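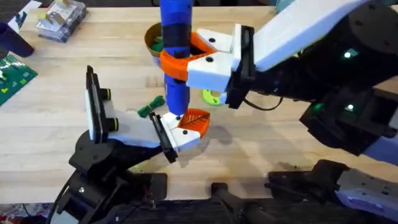

I have a bone to pick with robot competitions, and I say this as someone who has helped at our student robotics club since October and has loved nearly every minute of it. My complaint is the clock. Everything gets scored on speed, so everybody builds for speed, and the kids who want to work out how a thing should be held get told to hurry up!

Take two-arm tasks. The Delter Cup (our regional event, 130 teams last time) gives you 5 minutes and a pile of points for every object moved. So what do teams do? They use one arm and park the other. Of course they do — two arms means two sets of mistakes, and passing something between them eats time you could spend grabbing another block. I'd probably do the same if I wanted the trophy.

But our group, who named their project Pemer for reasons I've stopped asking about, decided they wanted both arms working over the same bit of table. Natália Rusnák printed finger after finger for weeks. Some were too stiff, some flopped like wet noodles, and one snapped and flew under a cabinet, where I assume it still lives.
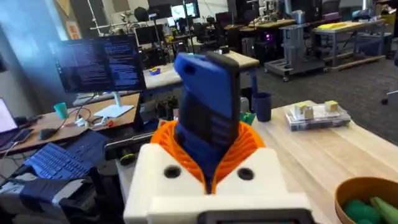 Soft orange fingers around a tall blue piece, with the desk and the rest of the lab behind.

I learned more from watching that than from any match I've sat through. You start noticing your own hands. Why do I turn a jar with my left and steady it with my right? The students were arguing about it over lunch (loudly, with forks), and there wasn't a score sheet anywhere near them.

So my proposal is simple enough: keep the timed rounds, but add one with no clock at all, where a team picks a fiddly job and explains its choices to the judges. It would cost the organizers a table and a couple of patient people.

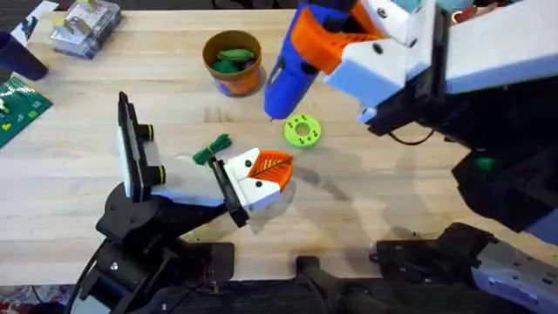
Åsmund Blomqvist wrote back that a round with no clock would run until midnight, and that students need a deadline or they never finish anything. Fair point, and I've seen our club's shelves. Then give them an afternoon! An afternoon is a deadline too, and I'll happily bring the sandwiches.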